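Melara

Melara is a small market town in the valley of the river Ekex, 8 miles upstream from the port of Tang, and it has been known for as long as anyone has written about it for its pears, its covered market and its rather steep streets. The older part of the town stands on the north bank, where the ground is firm, while the newer houses have spread along the Moder road — a pleasant walk in dry weather, though a long one with shopping.

The town grew up beside a ford, and later a toll bridge, which brought in a good deal of money from carters on their way down to the coast. Much of that money went into the market hall, whose roof is held up by 20 stone pillars.
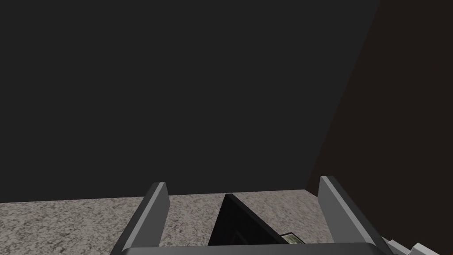
Trade slowed once the railway reached Tang, and many families turned to fruit growing instead. The Melara pear is small, hard and late to ripen, and is nearly always stewed or bottled. A blossom fair is held each April in the meadows below the bridge, and lasts two days, with a supper on the second evening.

Buses run to Tang and to Moder, and there is a ferry over the Ekex in the summer months.

Last updated 2026-02-07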